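The Lost Property Bins at Pedton Hall
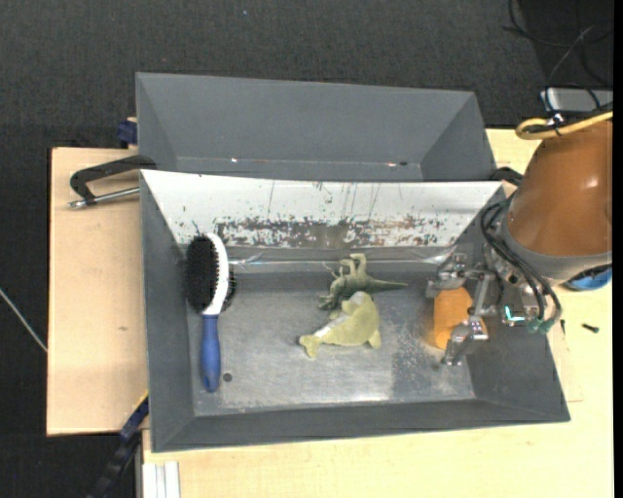
Photo: Lina Nasrallah / Pedton Hall

Every March we go through the lost property at Pedton Hall, and every March we find that the people of this town are careful with their umbrellas and reckless with everything else. What follows is a gallery of this year's sorting, most of it done on the long bench in the back room between breakfast and the afternoon dance class. The photo at the top is from the bench. The rest of the captions belong to things that have since gone home, gone to the thrift shop or gone back in the cupboard, and I've kept them in the order I wrote them down.

The hairbrush
Blue handle, glossy white around the head, black bristles, and plenty of them. A brush of this kind is a serious possession. You'd think its owner would have felt the lack of it by the following morning at the latest, but we've had no calls. Rogério Mendonça has proposed that we keep it for general use, and has been outvoted by everyone who owns a hairbrush.

The dinosaur
Olive green, on its side, legs in the air. I was told firmly by a six-year-old at the front desk that a long tail doesn't tell you what kind of dinosaur it is, so I won't guess. On the tag I wrote "dinosaur, green" and felt I'd let somebody down.

The dolphin
A plush one, yellowish green with a paler belly, which is a bold choice for a dolphin. It has a forked tail and a good curve to it, and it has ended up snug against the dinosaur. We had a note in the book about a missing "green fish, soft, very important," and after some debate at the desk it was agreed that a dolphin could pass for a fish if you were upset enough. Marlene Leite is calling the family.

The orange thing
Bright, smooth, rounded at the top. It went down in the book as "orange thing" and there it stays. If you've lost one, you'll know what it's called, and we would love to hear the word.

The bins themselves
Gray metal, sloping sides, open at the top. They came out of the old Soomro canteen when it closed and have outlasted every plastic tub we ever bought to replace them. The front one has a small round hole in the floor. Valdir Portela says it's for drainage. I say it's where the earrings go.

Single gloves
All left hands again. I used to think there was one person out there with a very cold left hand and poor concentration, but the sizes run from toddler to lumberjack. They've been pegged on the line by the stairs. Please look before you buy a new pair.

The Nukgate flask
Found under the stage with the lid screwed on tight. Cleiton Magalhães opened it outdoors, at arm's length, and would like it known that he did. The flask has been washed twice and is perfectly sound. What was in it will not be discussed on this page.

Reading glasses
A whole shoebox. Several of us tried them on for purposes of identification and one of us went home with a pair, having recognized them as her own after 2 years. (Marlene again. She says the world is a lot sharper than she remembered – and the hall needs painting.)

The key
Brass, stamped 1549, on a loop of string. It fits nothing in the building. We know because Valdir tried it in everything in the building, including the piano.

The Graston scarf
Hand-knitted, club colors, and clearly somebody's whole winter. A name tape has been sewn in and then, at some later date, unpicked. There's a story in that and I don't expect to be told it.

Coming to collect
The back room is open until 5 most afternoons. Ring the bell and describe what you've lost before you see the bins. "Sort of a bag" won't do it. Soft toys are handed over on the word of anyone under ten, with no further proof required. Whatever is left at the end of the month goes to the thrift shop at 71 Mill Street, where a fair number of you will buy it back.

Recent galleries
Repainting the Pedton Hall stage
The chair inventory, with casualties
Soup night: the ladles
Cleiton's shelf, before and after
What was behind the radiator
Older galleries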